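### 3.2 Finger Pad Maintenance and Wrist Camera Alignment

The Estton cell consists of one arm bolted behind a shared tabletop, a parallel two-finger gripper, and a small camera mounted at the wrist. All 1,371 grasp attempts reported in Section 4 were recorded on this cell. Early sessions showed a slow drift in grasp success that was traced to the finger pads and not to the policy. As the pad edging compresses, the gap at full close increases, and light paper and cardboard objects begin to rotate in the grip. We therefore fixed a service interval of 52 operating hours, after which both pads are removed, cleaned, and fitted with new edging.

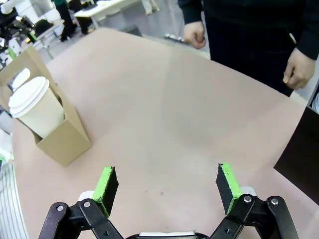
**Figure 3.** Wrist camera view with the gripper open, the cup carrier to the left.

Pad replacement changes the position of the fingertips slightly, so the wrist camera is checked after every service. The arm is moved to a stored pose over the table and the gripper is opened fully. An operator then compares the live view with a reference view saved at commissioning. The inner edges of the pads are the features used for this comparison. The bright green strip along each black pad (Figure 3) separates well from the beige-pink tabletop under the room lighting, and its outline can be extracted with a fixed color threshold. If either outline is displaced by more than 18 pixels from the reference, the two silver bolts on that finger's linkage are loosened, the linkage is reseated, and the check is repeated. The camera bracket is left alone during this step. Moving both parts at once made the source of an error hard to isolate in our first trials.

Once the outlines agree, the tool center point is measured again with the Arivico calibration routine, and the new offset is written to the cell configuration. The full procedure takes some 19 minutes. Data collected between a failed check and the next completed calibration are excluded from training but kept in the log. Bolt torque is verified again at the start of the following session, as newly fitted pads tend to settle during the first hour of use.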